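Filed under: Shop Notes / Finishes

April 7, 2019

Quiet in the shop, so I spent the day on the stone sealer trial and got most of the way through the second round. Writing it up while the numbers are still on the bench.

Background for anyone picking this up later. We have two penetrating sealers in the cabinet, the Durnex and the Skeltimier, and we have been using whichever can was nearer. The Wang job came back with oil marks beside the range after a short time in use, and I could not say from our records which one had gone on it. So the plan is to test both on the same stone, write down what happens, and then stock one of them.

Samples are nine offcuts of the same honed white marble, all from one slab, edges eased and backs left rough. Three with Durnex, three with Skeltimier, three bare. I washed them with plain water and a nylon brush and left them on the rack for two days before weighing. The first round was spoiled because I weighed them too soon and the bare pieces kept losing weight after I had called them dry. Heaviest piece was 1,098 grams. I wrote the starting weight on masking tape on the back of each and weighed the tape too, which is probably fussy.

Application went as follows. Durnex goes on thin and wants a second coat while the first is still tacky. Skeltimier is one flood coat, wait, wipe. The can says to wipe after ten minutes but at ten minutes it had already started to haze on one piece and I had to go back over it with a damp rag of the same product. Next time wipe at seven. Smell is worse with the Skeltimier. Door open, fan on.

Tests so far:

Water. A puddle on each, covered with a watch glass, left for an hour. All six sealed pieces wiped off clean. The bare ones had a dark spot that was gone by lunch.

Olive oil. Same setup, four hours. Bare pieces have a gray ring that has not moved since. Durnex pieces show a very faint ring if you tilt them to the window. Skeltimier pieces show nothing on two and a small dot on the third, near the edge, where I think I missed a bit when I was flooding it.

Coffee. One hour. Bare pieces stained. Could not tell the other two apart.

Lemon juice. Five minutes. All nine etched, as expected. A sealer sits in the pores and does nothing about acid on the surface, and I want that said plainly on the care sheet this time. Half the calls we get about stains are etch marks, and people have been told the stone is "sealed" and take that to cover everything. Irfan Butt has a draft of the care sheet and I have asked him to move the part about citrus and vinegar to the top.

I also tried taking an etch out of one bare piece by hand. Started at 200 grit, which was too coarse for such a light mark and just gave me scratches to chase. Worked up from there to 1,000 and it came back close to the original honed face, a little shinier if anything. On a polished top that would not be good enough, and we would have to follow with powder and a felt pad. On honed stone I would start at 400 and see.

Poultice on the oil rings is the next thing. I mixed baking soda and water to a thick paste on two of the bare pieces, plastic over the top, tape around it. The third one gets the Pronside powder for comparison. They stay covered until tomorrow and then get uncovered to dry out on their own – please do not peek or scrape.

Still to do: a repeat of the oil test at 24 hours, and something with red wine. Reweigh everything. Put one piece of each kind on the sill and look at it again in July to see if either product yellows in the sun. If you move them, keep the tape with the piece.

We are out of lint-free rags and nearly out of acetone. The small scale needs a battery. I used the big one for everything so the weights at least agree with each other.
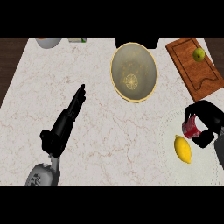
Off-white marble with light brown and pinkish tan veining, rendered.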